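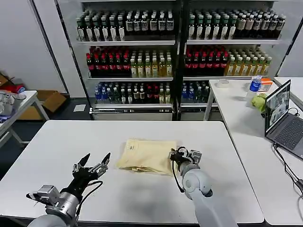
Pale yellow cloth, folded, on the white table.

Posted in: Slots, Demos & First Spins

1/ OK, I have been playing the Sundotwood demo since breakfast and I need to talk about it. It's a forest slot from Nevside, and yes, I know, another forest slot! Stay with me.

2/ The grid is six reels wide, and the top row slides one step left after every spin, win or lose. So a wild you missed at the far right comes back around (five chances to use it, if you're patient). I found myself rooting for a single acorn like it was a horse.

3/ The sound is lovely. There's no constant jingle, just wind and a woodpecker that speeds up when two lanterns land. When the third one drops the music stops dead. I jumped the first time, and my tea went on the keyboard.

4/ Free spins: three lanterns get you nine, and every owl that lands adds 2 more. My best round ran to 54 spins, which is ridiculous. I was standing up by the end. Most of my rounds stopped at nine with nothing much to show, so please don't take that one as normal.

5/ The demo gives you 1,000 credits. My first lot was gone before I'd seen a single bonus, the second lasted the whole morning. It's a swingy game and the info page says so in plain words, on the first screen, where you can find it. More of that, please.

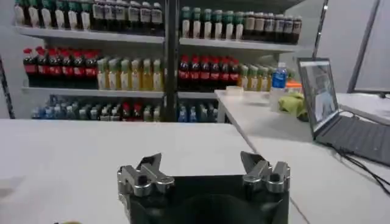 6/ Small complaints. The badger and the fox are nearly the same orange and on my phone I keep mixing them up. Turbo mode skips the sliding row animation, and that's the best part! Also the bet menu closes every time you rotate the screen.

7/ Kayode Omoregie asked how it stacks up against Dirham, the market stall one we all played to death in October. Dirham is calmer, with lots of tiny wins and a bonus that shows up often. Sundotwood makes you wait. I like both, but I'd pick Dirham for a sleepy evening.

8/ Lucero Taipe spotted something I missed completely: the trees in the background lose their leaves as the free spins run down. I went back and watched for it and she's right, the last spin is bare branches. Gorgeous!!

9/ I'm sticking with the demo for now. When I do play for real I set a timer for 60 minutes and log out when it rings, even in the middle of a good run. (Especially then.)

10/ Going to try it on the big monitor Wednesday with the sound up. If you've hit the owl bonus twice in one round, tell me what happens to the top row, I'm dying to know.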